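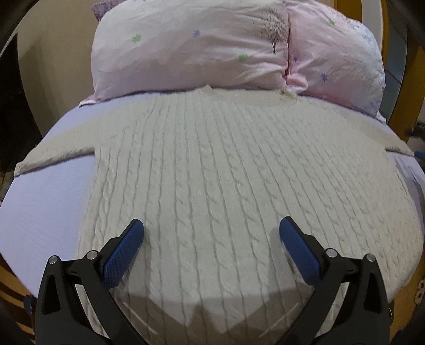
Cream cable-knit sweater laid out on a bed, neck towards the pillows.

Care of Heavy Knitwear
Household guidance from the Cruickshank Residents' Service

Residents are advised to fold cable knits and store them on a shelf. A heavy sweater left on a hanger will drop at the shoulders and lengthen at the hem.

Before folding
Lay the garment on a made bed or a large table with both sleeves extended. Smooth it from the middle outwards with the flat of the hand. Do not pull at the cuffs or neckband. Check the neckline and underarms for marks, and treat these before the garment is put away.

Folding
Bring each sleeve straight across the body. Fold the sides in to meet at the centre, then turn the hem up to the neck in 2 folds. Cables should not be pressed flat.

Storage
Shelves in the Westix wardrobes are 50 cm deep and will take one stack of sweaters, the thickest at the bottom. Knitwear put away for the summer should be clean and fully dry. Cotton storage bags may be requested from the Flodinen laundry room until the end of August.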